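Wipe the fingers first

Toltton has a folding cell. It has two arms on a rail, a wooden table, and a supply of clothes that were never anybody's best. I have looked after it since May, and I have come to hold one opinion about it so firmly that my colleagues now change the subject when I come in. The opinion is that most of what gets called a software problem at Toltton is lint.

I realize this is not a glamorous position. There is a good living to be made in saying that a robot needs a bigger model, or a longer training run, or a new planner with a Greek name. There is very little to be made in saying it needs a damp cloth. But I have kept the log for long enough to have earned a bit of stubbornness, and the log is mostly me writing "cleaned pads, fine now" in handwriting that gets worse toward the end of the page.

Consider how a fault report reaches me. Somebody writes that the left arm has "lost confidence" on knitwear. Arms don't have confidence. They have ridged fingers, and the ridges are there to hold cloth, and what holds cloth will also hold whatever comes off cloth. Fold sweaters all afternoon and the ridges fill up like the tread on a boot. After that the finger is smooth, and a smooth finger on a soft knit is a polite suggestion. The arm does everything it was told to do, and the sleeve stays where it is.

So the routine at our cell, which I wrote and which is taped to the wall at a height chosen by a shorter person, goes like this. Park both arms. Open the grippers all the way. Brush along the ridges with the nylon brush, never the brass one. Wipe the pads with a cloth dampened with water and let them dry. Wipe the wrist camera with the other cloth, the one in the bag, and put it back in the bag. Then look through each wrist camera at the bare part of the table with the fingers spread wide, and check that both tips come into view from the bottom at more or less the same height. If one is sitting proud of the other, a screw has walked, and you are about to blame a neural network for it.
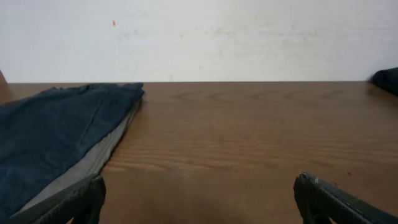
Kam-wah Leung read an early version of this and objected that I had the order backwards: cables come before fingers, every time, because a dirty pad costs you a fold and a snagged cable costs you a connector, and a connector from Gusgate takes longer to arrive than any of us would like to explain upstairs.

Fair enough. I have been thinking about it ever since, with some resentment, and I'll concede half. Cable routing on an arm like this is a matter of giving away slack and then regretting where you gave it. Too little and the wrist runs out of leash just as it reaches across the table. Too much and you get a loop, and the loop goes off and has a life of its own among the laundry. A cable that drags across a stack of clothes will, given a long enough shift, take one of them with it. I once watched a pair of trousers leave the pile at the pace of a glacier and nobody's program had asked for them.

The fix we settled on is dull. Run the cable down the outside of the link. Leave a loop at the joint, and size it with the arm at full reach, by hand, with the power off. Then put the arm through its whole range slowly and watch the cable and only the cable. You will want to watch the gripper. Everybody does. Oi-ling Fu makes new people stand with a piece of cardboard held up to block their view of the hand, and I thought this was cruelty until I tried it.

Where I won't budge is on frequency. Cables can be checked when you start up and after anything has been moved. Fingers want doing every 30 folds. We tried 48, on the theory that we were busy, and spent the time we saved arguing about calibration.

Calibration, by the way, is the great refuge of people who have not cleaned anything. It feels like work. There's a progress bar. You press the button, the arm does its little tour of the table, and you go for coffee with a clear conscience. I have seen the same arm calibrated 3 times in a morning while wearing a fluff moustache you could have spun into yarn. It came out beautifully calibrated each time. It knew to a hair where its fingers were, and they still couldn't pick up a shirt.

The test I trust is the stretch. Put a knit on the table, something dark so the lint shows up, have each gripper take an end and draw it out until it's more or less taut, then hold. Count to ten. A clean pair of fingers will keep the cloth where it is, give or take a sag in the middle. Dirty ones let one end creep, usually on the side you were certain about. It takes no software at all beyond what moves the arms, and it has settled more disputes here than the Eder diagnostic suite, for which we pay annually.
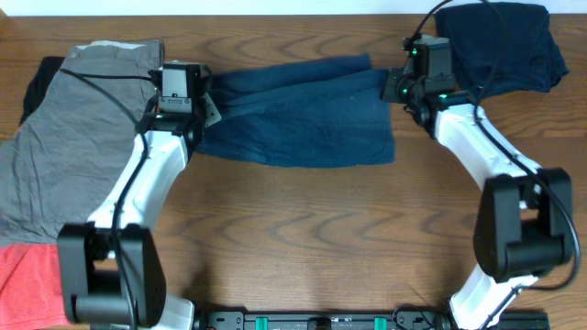
The stretch test: one dark blue knit, two grippers, and a little lint along for the ride.

The usual answer to all this is that a properly robust system ought to cope. It should notice the slip, adjust its grip, try again. I'd like that too. I would also like a car that drove well on bald tires, but I'd be wary of anybody who set out to build one so they could skip the tire shop. When the machine learns to work around its own grime, the grime doesn't go anywhere. You've only moved it to where it's harder to find, and one day somebody changes the pads and the whole clever arrangement falls over because the fingers have started gripping.

Feng-yi Wu tells me they have a cell over at Shek with a brush fixed to the edge of the table, and the arms clean themselves between garments. I was impressed for the length of a bus ride. Then I asked who cleans the brush. There was a pause on the line, and she said she would look into it.

I've put in a request for 2 more nylon brushes. It is currently with purchasing, who would like to know whether they could be considered a software expense.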